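right, a few of you asked what I've been up to at the evening robotics class so here's a thread. grab a tea, it's a long one

so the class is run by Kirsten Beaulieu at Bengate, upstairs from the library. it's not soldering and wheels this term (I know, I was gutted too), it's all done in a simulator. you get a house, you get a list of jobs, and you write the code that gets a robot round the house doing them

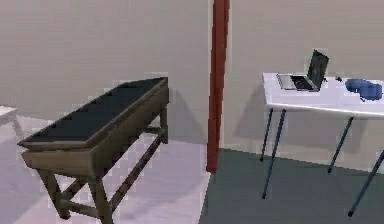 we're in teams and mine is called Dhillon, after the chip shop on the corner, because we were hungry when the form came round. the other lot are Hakden and they are VERY organised. they have a shared calendar. we have a biro

first five weeks were only route planning. you give it a start and a finish and it works out a path that doesn't go through the furniture. sounds easy! my first go went straight into a wall and carried on pushing until the timer ran out. 701 collisions logged, every one of them the same wall

Kirsten put that on the big screen for everybody. she was very kind about it but she did also zoom in

anyway the trick (for me at least) was making the robot think it's fatter than it is. you add a bit of padding all round and it stops trying to squeeze through daft gaps. too much padding and it decides every doorway is shut and sulks. I settled on 17 cm and I will be defending that number at the end of term 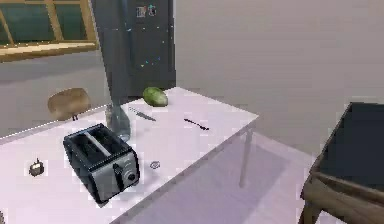 now we've moved on to fetching, which is where I've properly fallen in love with it. you write a little plan for each job: go to the table, find the thing, choose which side to reach from, bring it back. my job is making breakfast and I've been stuck on the order for days. the bread is right at the back, partly hanging over the edge of the table, with the toaster sitting further forward, so do you reach across or go all the way round? I say round. Tom on my team says across. we've agreed to code both and race them

the loser buys the chips

oh and somebody asked what we use. it's a course package called Gradetti, you get a login when you sign up and it runs fine on my ancient laptop as long as I shut absolutely everything else. the fan does sound like a hairdryer though
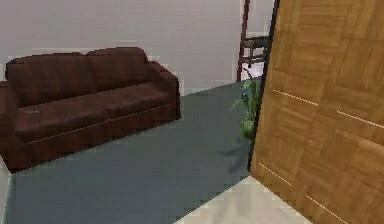

scoring works like this: points for every job finished, points off for bumps, and a bonus if you come in under time. Hakden's best so far is 1,640. I'm not telling you ours. it's a number, it's positive, let's leave it there

the final run is 28th June and family can come and watch, so my mum has already asked if she needs to dress up. (mum if you're reading this, no)

there's a beginners' group starting up again in December if anyone fancies it. you don't need to know any code, I'd only ever done a bit of spreadsheet stuff. shout if you want the sign-up link and I'll dig it out tonight once I've fixed this flipping doorway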